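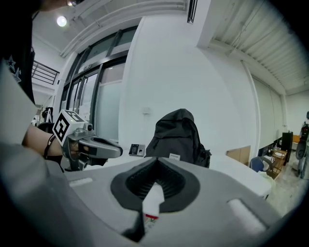 ## Marzo, 9:40. La pinza izquierda se nos adelanta

¡Por fin tenemos un fallo que se repite! Llevábamos días con la sospecha de que en las demostraciones a dos manos la pinza izquierda y la derecha no contaban la misma historia, y esta mañana Aurelio Arrieta lo ha cazado en el registro de Anach: al reproducir el episodio 2058, la mandíbula izquierda cierra 43 ms antes que la derecha en un gesto que en vídeo es simultáneo. Con un brazo real detrás, eso es un agarre torcido o un objeto apretado por un solo lado. Me alegra muchísimo haberlo visto ahora y no con el Pluleo en marcha.

Tarea: coger la mochila negra de la mesa blanca, con el terminal de control de acceso al lado como objeto que *no* se toca. Es una tarea preciosa para esto, porque la tela cede y cualquier desfase se nota enseguida.

Lo que sabemos hasta ahora:

- El desfase no crece durante el episodio. Arranca ya así y se queda clavado.
- Si reiniciamos solo la pinza derecha, desaparece. Si reiniciamos solo la izquierda, sigue igual.
- Los cubos de marcadores se detectan bien en las dos manos, así que la pose no es sospechosa (Danish Gilani repasó las trayectorias dos veces y están limpísimas).
- Drustamine marca el episodio como «Ok» de todos modos. ¡Esto es lo que más me preocupa! El validador mira que no falten muestras y no compara relojes.

## 11:15. Pruebas con las dos pinzas fuera de la mesa

Idea de Danish, muy buena: sacar las manos de encima de la mesa, brazos extendidos hacia el suelo, y abrir y cerrar sin agarrar nada. Así quitamos de en medio el contacto y la deformación de la tela, y queda el tiempo puro. 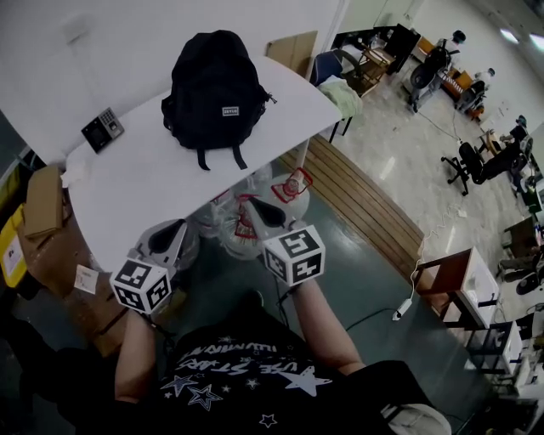 **¿Por qué se queda clavado el desfase en vez de ir a la deriva?**

Porque los dos relojes avanzan al mismo ritmo y lo que está mal es el punto de partida. La derecha toma la hora del servidor al encenderse y, si la red tarda en contestar, se queda con el valor viejo hasta el siguiente reinicio.

Con eso en la cabeza, Aurelio forzó una respuesta lenta del servidor y el fallo salió a la primera. ¡Qué gusto da cuando encaja!

## 12:50. Arreglo provisional y seguridad

1. Encender las dos pinzas y esperar 30 segundos antes de grabar.
2. Hacer 2 cierres completos con ambas manos al empezar cada episodio; sirven de claqueta.
3. Si los cierres no coinciden en el registro, se descarta el episodio entero. Nada de corregirlo a mano.
4. Prohibido reproducir en el brazo ningún episodio sin claqueta, tampoco a baja velocidad.

De vuelta a la mesa, con el procedimiento nuevo. 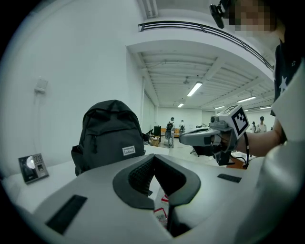 *Fig. 3. Mesa de pruebas con la mochila y el terminal de acceso; a la derecha, una de las pinzas con su marcador.*

Pendiente:

- [ ] Que Drustamine rechace episodios con relojes desalineados (Danish ya tiene media función escrita).
- [ ] Revisar los episodios anteriores al 2058. Me temo que alguno cae.
- [ ] Preguntar a Raili Tuominen si el firmware puede volver a pedir la hora antes de cada grabación y no solo al arrancar.
- [ ] Avisar a los que entrenan con Anach de que no usen el último lote.

Aurelio quiere probar además con la red desconectada del todo. Yo también, me muero de curiosidad por ver qué hora se inventa la derecha. Lo dejamos para después de comer.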